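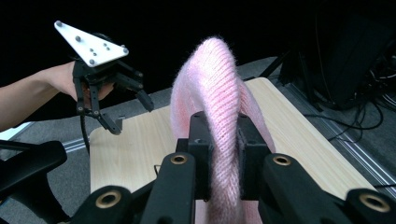

최종 수정: 11월 8일 (수) 오후

제목: 출고 라벨이 중복 출력되거나 한참 뒤에 나오는 현상
분류: 프린터 / 네트워크 / 출고 시스템
상태: 해결, 후속 조치 일부 남음
우선순위: 높음에서 보통으로 변경
접수 부서: Flavier 출고팀
담당: 사내 전산
외부 지원: Riaan Mabaso (Cronin 기술지원)

증상

출고 화면에서 라벨 인쇄를 누르면 바로 나오지 않는 경우가 있다. 작업자가 한 번 더 누르면 잠시 뒤 같은 라벨이 연달아 나온다. 어떤 때는 아예 나오지 않다가 점심시간이 지나서 한꺼번에 쏟아진다. 심한 날에는 이렇게 나온 라벨이 50장을 넘었다. 중복 라벨이 붙은 상자가 택배사에 넘어간 사례가 있어 우선순위를 높음으로 잡았다.

모든 자리에서 생기는 문제는 아니다. 포장대 쪽 Drarka 라벨 프린터에서만 발생하고, 사무실 복합기로 보낸 거래명세서는 정상으로 나온다. 출고 시스템(Cronin 클라우드)의 다른 기능도 이상이 없다. 주문 조회, 재고 차감, 송장 번호 발급은 모두 평소 속도로 처리된다.

환경

라벨 프린터는 Drarka 감열식 두 대. 하나는 포장대, 하나는 반품 처리 자리에 있다. 모델과 펌웨어 버전은 같다. 포장대 프린터는 유선, 반품 자리 프린터는 USB로 PC에 직접 연결되어 있다. 출고용 PC에는 Cronin 인쇄 중계 프로그램이 설치되어 있고, 클라우드에서 받은 인쇄 작업을 이 프로그램이 프린터로 넘긴다. 사내 공유기와 스위치는 Valto 제품이며 7월에 교체했다.

접수 직후 확인한 것

프린터 전원을 껐다 켜면 정상으로 돌아온다. 다만 반나절쯤 지나면 다시 같은 증상이 나온다. 용지 걸림은 없고 센서 보정도 통과한다. 프린터 자체 시험 인쇄는 증상이 있는 동안에도 바로 나온다. 헤드나 용지 이송부 쪽은 일단 제외했다.

출고용 PC에서 프린터 대기열을 보면 작업이 "인쇄 중"에 멈춰 있다. 대기열을 비우면 화면에서는 사라지지만, 중계 프로그램이 같은 작업을 다시 넣는다. 중복 출력은 여기서 생기는 것으로 보고 Cronin에 로그를 보냈다.

시도 1: 드라이버 재설치

Drarka 배포 페이지에서 최신 드라이버를 받아 설치했다. 기존 드라이버는 완전히 제거한 뒤 PC를 재시작했다. 설치 직후에는 잘 되었으나 오후에 재발했다. 효과 없음.

시도 2: 케이블과 포트 교체

랜 케이블을 새것으로 바꾸고 스위치의 다른 포트에 꽂았다. 링크 표시등은 전후 모두 정상. 재발했다. 원래 케이블은 반품 자리 PC에 물려 시험했고 문제가 없어서 예비용으로 남겨 두었다.

시도 3: 중계 프로그램 로그 확인

로그 폴더를 열어 보니 전송 실패 기록이 쌓여 있었다. 이번 증상이 접수된 뒤부터 세면 2,816건이다. 대부분이 "장치 응답 없음"이고, 실패하면 짧은 간격으로 다시 시도하게 되어 있어 건수가 부풀려져 있다. 실제 라벨 수로 환산한 값은 아니다.

실패가 몰리는 시간대가 있었다. 오전에 사람들이 출근해서 휴대전화와 노트북을 무선에 연결하는 시간, 그리고 점심 직후다. 한밤중에 돌아가는 예약 작업에서는 실패가 한 건도 없었다.

Cronin 답변 (Riaan Mabaso, 번역)

보내 주신 로그 확인했습니다. 서버에서 중계 프로그램까지는 지연 없이 도착하고 있습니다. 중계 프로그램에서 프린터로 넘어가는 구간에서 연결이 끊깁니다. 프린터의 IP 주소가 고정되어 있는지, 같은 주소를 쓰는 다른 기기가 있는지 확인 부탁드립니다. 재시도로 인한 중복 출력은 설정에서 막을 수 있으나, 원인을 찾기 전에 재시도를 끄면 라벨이 누락될 수 있으니 잠시 그대로 두시기 바랍니다.

시도 4: IP 주소 충돌 확인

프린터 본체에서 네트워크 정보를 출력했다. 주소는 고정으로 지정되어 있었다. 이어서 Valto 공유기 관리 화면에 들어가 자동 할당 범위를 봤더니 프린터의 고정 주소가 그 범위 안에 들어 있었다. 예전 공유기에서는 자동 할당 범위가 훨씬 좁아서 겹치지 않았다. 7월에 장비를 바꾸면서 초기값 그대로 쓴 것이 문제였다.

증상이 나올 때 출고용 PC에서 주소 테이블을 조회하니, 프린터 주소에 프린터가 아닌 다른 기기의 MAC 주소가 잡혀 있었다. 공유기 접속 목록과 대조해 보니 직원 휴대전화였다. 프린터 전원을 다시 켜면 프린터가 자기 주소를 알리면서 한동안 정상으로 보이고, 휴대전화가 다시 통신을 시작하면 증상이 돌아온다. 시험 인쇄는 네트워크를 거치지 않으므로 늘 정상이었던 것도 설명된다.

그동안 증상이 없던 이유도 따로 확인했다. 가을에 인원이 늘고 개인 기기까지 무선에 붙으면서 할당 주소가 뒤쪽 번호까지 올라갔다. 교체 직후에는 그 번호까지 쓸 일이 없었던 것으로 추정한다. 당시의 할당 기록은 공유기에 남아 있지 않아 확정은 못 한다.

조치 내용

공유기의 자동 할당 범위를 줄여 고정 주소 구간과 분리했다. 포장대 프린터는 본체 고정 설정을 해제하고, 공유기에서 MAC 주소로 예약하는 방식으로 바꿨다. 앞으로 주소를 관리할 곳을 한 군데로 모으기 위해서다. 변경 후 공유기를 재시작하고, 이미 주소를 받아 간 휴대전화는 무선을 껐다 켜게 했다.

출고용 PC의 프린터 포트도 예약한 주소로 새로 만들었다. 기존 포트는 삭제했다. 포트 설정에 있는 SNMP 상태 사용 항목은 체크를 해제했다. 이 항목이 켜져 있으면 프린터가 살아 있어도 오프라인으로 표시되는 경우가 있다.

중계 프로그램은 Cronin 안내에 따라 재시도 횟수를 2회로 제한하고, 같은 송장 번호가 다시 들어오면 작업자에게 확인 창을 띄우도록 설정했다. 밀려 있던 작업은 출고팀이 실제 출고분과 대조한 뒤 전부 삭제했다.
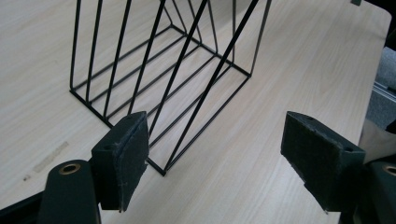 공유기 재시작 중에는 인쇄가 되지 않으므로 그 시간에 나갈 상자는 수기 송장으로 처리했다. 수기 송장 양식은 공유 폴더의 출고 양식 밑에 있고, 프린터가 멈췄을 때 쓸 수 있게 미리 뽑아 두어야 한다. 서랍에 넣으면 급할 때 못 찾는다는 의견이 있어서 포장대 근처 눈에 띄는 곳에 세워 두는 것으로 정했다. 작성한 수기 송장은 당일 안에 Cronin 출고 화면에 입력하고 비고란에 "수기"라고 적는다. 입력이 끝난 종이는 거래명세서와 함께 철한다.

조치 후 확인

변경 당일 오후 출고분은 지연과 중복 없이 출력되었다. 다음 날 오전, 무선 접속이 가장 많은 시간대에 주소 테이블을 다시 조회했고 프린터 MAC 주소가 맞게 잡혀 있었다. 중계 프로그램 로그에 새로 생긴 "장치 응답 없음"은 없다. 용지 교체 중에 생긴 대기 기록이 있으나 뚜껑을 닫은 뒤 자동으로 이어서 출력되었고 이번 건과는 관계없다.

확인 창도 시험했다. 이미 출력한 송장 번호를 다시 인쇄하면 경고가 뜨고, 취소를 누르면 작업이 대기열에 들어가지 않는다. 훼손된 라벨을 다시 뽑을 때는 계속을 누르면 된다. 출고팀에서 창이 너무 작다는 말이 있었는데 프로그램에서 크기를 바꿀 수 없다. Cronin에 개선 요청으로 전달했다.

같은 증상이 다시 나올 경우

1. 인쇄 버튼을 반복해서 누르지 않는다. 대기열에 작업이 있는지 먼저 본다.
2. 프린터 전원을 끄기 전에 전산 담당에게 알린다. 전원을 껐다 켜면 충돌 흔적이 사라져 원인을 확인하기 어렵다.
3. 전산 담당은 출고용 PC에서 arp -a를 실행하고 결과를 저장한다. 프린터 본체 라벨에 적힌 MAC 주소와 비교한다.
4. MAC 주소가 다르면 공유기 접속 목록에서 해당 기기를 찾아 연결을 끊는다. 예약 목록에서 프린터 항목이 빠졌는지도 확인한다.
5. MAC 주소가 같으면 중계 프로그램을 종료했다가 다시 실행하고, 그래도 안 되면 로그를 압축해서 Cronin에 보낸다.

남은 작업

사무실 복합기와 출입 단말기도 본체에서 고정 주소를 쓰고 있다. 지금은 자동 할당 범위 밖이라 급하지 않으나 같은 방식으로 예약 전환이 필요하다. 출입 단말기는 설치 업체 비밀번호가 있어야 설정을 바꿀 수 있어서 문의해 둔 상태다.

개인 휴대전화를 손님용 무선으로 옮기는 건은 따로 티켓을 만든다. Valto 공유기에서 손님용 무선을 켜는 것은 가능하지만, 포장대 쪽까지 신호가 닿는지 먼저 봐야 한다.

Valto 공유기 설정 백업 파일은 전산 공유 폴더에 올렸다. 교체 전 장비의 설정은 화면 캡처만 남아 있다. 다음에 장비를 바꿀 때는 할당 범위를 비교한 뒤 연결할 것.

댓글

출고팀: 어제부터 정상입니다. 중복으로 나온 라벨은 모두 파쇄했습니다. 택배사에 넘어간 상자는 송장 번호가 같은 것이라 한쪽을 취소 처리했고, 고객 쪽에 잘못 배송된 건은 없습니다.

사내 전산: 확인했습니다. 반품 자리 프린터는 USB 연결이라 변경한 것이 없습니다. 그쪽에서 문제가 생기면 이 티켓에 붙이지 말고 새로 접수해 주세요.

Riaan Mabaso (번역): 로그 정상 확인했습니다. 저희 쪽 문의 건은 종료하겠습니다. 확인 창 크기 조정 요청은 개발팀에 등록했으며 반영 시점은 아직 정해지지 않았습니다.

사내 전산: 복합기 예약 전환은 마감 업무가 없는 날 퇴근 시간 이후에 진행합니다. 일정은 게시판에 따로 올리겠습니다.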